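A Visit to Rallitz: Trying the Anex Hand-Held Gripper Kit
May 28, 2024
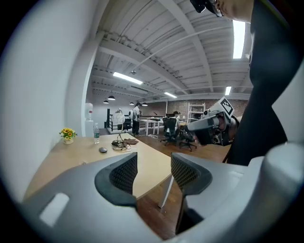

Why we went

Our shop at Fernandes has been looking for a way to record hand work for robot training without tying up one of our two arms. Rallitz sells a kit called Anex for that purpose, and offered us a morning at their office to try it. I went with Ravindra Negi, who runs our packing cell and would be the one to live with whatever we bought.

The office is one long upstairs room with a brick wall at the back and a white corrugated metal ceiling. Visitors work at the desks near the water dispenser. Lavanya Subramaniam handles trials for Rallitz and had the grippers charged when we got there.

The kit

Anex comes as a pair of hand-held grippers, so one person can record two-handed tasks or two people can work side by side. The housing is gray plastic. Each gripper has two fingers with dark pads, and the inner faces have a fine black mesh texture. A square black-and-white marker mounts on top so the software can work out where the tool is. Ravindra liked the pads and was less sure about the marker, which he expects to knock against our shelving.

The price for the pair is $2,376 with software for one seat. Extra finger pads are sold separately. We asked about a single gripper and were told they do sell one, but the quote would have to come later.

Trying it out

Setup took us 13 minutes, most of it spent on the calibration routine. You move the gripper slowly past a few fixed points and wait for the software to accept each one. I failed the second point twice by going too fast.

After that we picked up small cartons and set them in a tray. The grip is comfortable for short sessions. The trigger has a long pull, and by the end of the morning my forefinger was tired. Ravindra has bigger hands and had no complaint.

Each session is saved as its own folder. A gripper holds up to 1,000 recordings before it needs to be emptied. Lavanya suggested planning on 2,000 good recordings for a task like ours – more if the cartons vary in size, and ours do.

Compared with Fatovano

We tested the Fatovano kit in February. It is lighter and its trigger is easier, but the export step was slow and we lost a batch to it. Anex exported without trouble on both tries. The Fatovano manual is better. The Anex one still has two blank pages in the section on changing pads.

What happens next

We have asked for a two-week loan of the pair. Ravindra wants to run it on the night shift's mixed cartons, and I want to see how the battery does over a full shift. Lavanya is to send the loan form and the price for a single gripper.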